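MINUTES OF THE WORKSHOP AND SHARED SPACES MEETING

Kragh Building, Ground Floor Meeting Room
23 May 2020

Present: Representatives of Mastell (chair), Novum, Usten and the building office. A quorum was declared.

1. Opening and approval of previous minutes

The chair opened the meeting. The minutes of the previous meeting were approved with one correction: under "Storage," the words "east wall" were changed to "west wall." No other business was carried over except as listed below.

2. Use of the workshop

The building office reported on the condition of the workshop. Tenants were reminded that the space is shared and that each group must return its work area to a usable state at the end of a booking. Usten asked whether equipment may stay set up between two bookings held by the same group. The chair confirmed that it may, provided the booking sheet shows both periods and the walkway is kept open.
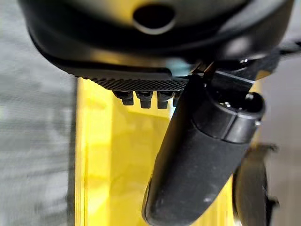
Novum asked that the booking sheet be moved from the corridor to the inside of the workshop door. The building office had no objection. Agreed.

3. Yellow surfaces and paintwork

Members discussed the care of the yellow-finished surfaces in the workshop. The building office asked that tape not be left on them overnight, as residue from an earlier booking had taken considerable time to remove. Mastell proposed that only a damp cloth and mild soap be used for regular cleaning. Usten supported the proposal and asked that the solvent now kept under the sink be moved to the locked cabinet.

Motion: That solvent not be used on painted surfaces in the workshop without approval from the building office. Moved by Mastell, seconded by Usten. Carried.

4. Dust and lint

Novum stated that dust and lint collect on dark rubber and plastic parts and that the current cleaning schedule does not address this. The building office replied that its cleaning contract covers floors, sinks and waste only. Equipment remains the responsibility of the group that brings it in.

After discussion it was agreed that lint-free cloths would be bought from the shared supplies budget. The building office will order one box of 50 and report on use at the July meeting. Packing material is to be opened in the loading area and is not to be brought into the workshop.
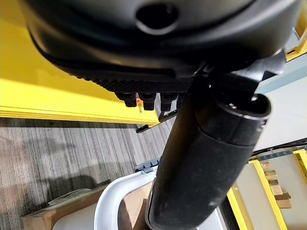
Mastell asked whether the vacuum cleaner could be kept in the workshop permanently. The building office noted that the same machine serves the upper corridor. The matter was deferred until the cost of a second machine is known.

5. Small parts and fasteners

Usten reported that screws and other small fasteners had been found in the floor drain. Members agreed that shallow trays should be provided and that loose parts should be placed in them during any assembly or adjustment. Novum offered 20 trays from its own stock at no charge. The offer was accepted with thanks.

6. Budget

The building office presented the supplies account. The allocation for the year is $1,000, of which $201 has been spent. The cloths approved under item 4 will be charged to this account. The report was received.

7. Other business

Mastell asked that the lower shelf in Room 201 be cleared before the July meeting. Novum and Usten will each remove their own materials. Anything unlabeled after that time will be moved to the building office.

8. Action items

Building office: move the booking sheet; order cloths; relocate the solvent; obtain a price for a second vacuum cleaner.
Novum: deliver trays to the workshop; clear its materials from Room 201.
Usten: clear its materials from Room 201.
Mastell: circulate the revised cleaning rules to all tenants.

9. Adjournment

There being no further business, the chair adjourned the meeting. The next regular meeting will be held in July in the same room.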